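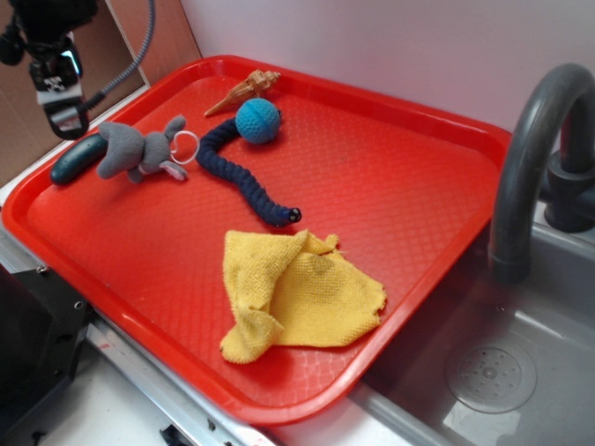 A red plastic tray with a raised rim, holding small objects that include a toy cucumber and a seashell

A tray is a shallow, flat-bottomed carrier used to move or hold a group of items. Most have a rim, which separates them from boards and mats. Trays are made of wood, metal, paper pulp, glass, rubber and many kinds of plastic, and are used in food service, medicine, retail, sorting work and the home.

Terms

In trade use, a serving tray is carried by hand, while a bus tray or tote has deeper walls and is used for clearing tables. A salver is a flat metal tray, often with small feet and without handles. The word "platter" refers to a dish from which food is served directly, although the two terms overlap in everyday speech.

Manufacture

Plastic trays are usually injection molded or compression molded. In compression molding, a measured charge of material is placed in a heated mold and pressed to shape. Fiberglass-reinforced polyester trays are made this way. Injection molding suits thinner goods and allows handles, stacking lugs and surface patterns to be formed in one step.

The Mallet works at Grornstead made pressed trays in six sizes. Production moved to Gornen after 11 years, and four of the sizes were dropped. A survey of the surviving molds by Lina Bataineh found that wear was heaviest at the corners, where the draft angle was about 4 degrees.
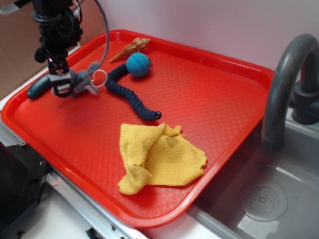 Surface and rim

A raised pattern increases grip under light items and hides scratches — an advantage in heavy daily use — but holds more residue than a smooth face and takes longer to clean. Diamond patterns are common on molded plastic. Cork and rubber facings give more friction but wear faster.

The rim stiffens the base against bending and keeps round items from rolling off. Rim height is a compromise between containment and ease of reach.

See also

Cafeteria
Lazy Susan
Salver
Tableware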